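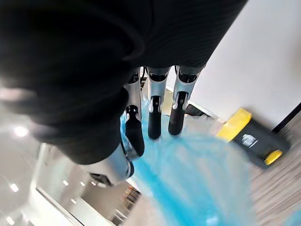
Recording pick-up examples from the floor

With this guide you can record your first set of floor pick-ups for the hand. It assumes that the Tudell controller is already installed and that the wrist camera gives a picture on your screen.

Choose the objects

Take soft and hard things together. A thin plastic bag is difficult, so record many examples of it. In our last set, 126 of 200 examples were bags, and I would not go lower. Crumple the bag again after each try, otherwise the model learns one shape only.

Choose the place

Use at least two kinds of floor. Carpet is easy for the camera, but a shiny floor shows the ceiling lights as bright spots, and the model must learn to ignore them. Leave other things lying near the wall.

Record

1. Start Histutley and open a new session.
2. Bring the arm above the object with the fingers pointing down.
3. Press Record, wait one second, then go down slowly. If you move quickly the picture becomes blurred. A few blurred examples are fine – keep them.
4. Close the thumb last.
5. Lift, hold, press Stop.
6. Mark the try as good or failed. Do not delete the failed ones.

One example should take 9 to 11 seconds. Make a pause when your arm is tired, because tired movements are also learned.

Before you upload

Play every tenth example from the wrist camera. Check that the sleeve does not cover the fingertips when they touch the object. If it does, pull it back and record these again.

Embla Skjelbred
Updated in August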